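Notebook — shared workshop, arm cell build
October, evening session

Carried on with the sim copy of the bench before we bolt down the real pedestal. Scene file is now called Denell; the old Gekanov one stays read-only. Chie Ueda wants the pick target on the table among ordinary clutter, so the red roll shares the top with a plate and a few thin items.
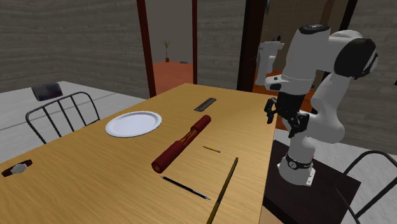
Collision mesh for the tabletop was the slow part. Decimated it from 1,363 faces to 41, and step time came down enough to run at 2,000 substeps without the fingers jittering. Friction on the roll still a guess. Chairs left as static bodies — the planner should treat them as obstacles, and the one by the pedestal is close enough to matter when the elbow swings low.

Approach is straight down, fingers open, slow for the last 37 mm. Grasp yaw taken from the roll's long axis. Thin items are ignored by the grasp sampler but still count for contact, so a touch on any of them fails the run.
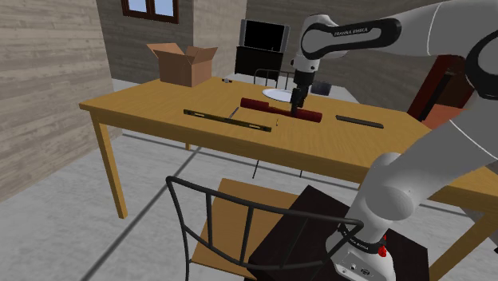

Gripper over the red target, spirit level to the left, plate behind.

To do:
— weigh the real roll, replace the guessed friction
— check pedestal height against the drawing
— ask Chie whether the level stays in the clutter set
— back up Denell to the Flakora drive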